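Home | Local | Business | Opinion | Crafts & Leisure | Contact

Leisure > Crafts > News

March
By the crafts desk

Pattern seller says its crochet kits take "one evening." Buyers' numbers say otherwise

Stitach, the mail-order kit company, is back with a spring catalog and a familiar promise. Every one of its new beginner kits, the company says, can be finished in a single evening by someone who has never held a hook.

That would be good news for the shoppers who keep these kits in business, if it held up. The company's evidence is a survey of 146 customers, all of whom had already posted a finished piece on its website. People who gave up halfway, or who stuffed the bag in a drawer, were not asked. Stitach did not say how long an evening is.

A less rosy count comes from Gumede, a yarn shop that runs a help table for stuck beginners and keeps a log of what comes through the door. Over the past year the shop wrote down 1,976 visits. Of those, 1,489 were for kits the owner had already been working on for more than a week. The log has its own problem, of course. People with an easy time of it don't go to a help table. But it is hard to square with one evening.

Then there is the price. The new kits cost more than last year's and come with less yarn, a change the catalog calls "right-sized." Shoppers who run out near the end can order a top-up ball, shipping extra. Stitach says the amounts were tested and that running short means the stitches are too loose. That may be so, but loose stitches are what beginners make.

The company is also leaning on food and pantry shapes, which it says are its fastest-growing group. It gave no sales figures, only a line about "nearly 3,000 happy makers," with no word on how many of them made a fruit, a sandwich or anything else. Yarn food has been a craft fair regular for years – calling it a trend now seems generous.
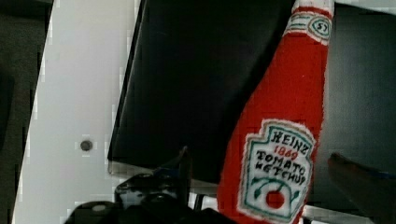
Ketchup in red yarn, with the "57" stitched on the neck label.

Rival seller Amel has taken a different line and now prints a range of hours on each bag, from four to 20. A range that wide is not much help to anyone planning a birthday gift, though it at least admits that hands differ. Amel also lets buyers read the full pattern before they pay. Stitach does not, and says its patterns would be copied if it did.

Stitach says it has no plans to change the wording on its bags. It will offer a free video class with each order through the end of the season. The class runs in six parts, and the company suggests watching one part per night.

The spring kits are on sale now. Opened kits can't be returned.

Back to Crafts | More Leisure news | Next story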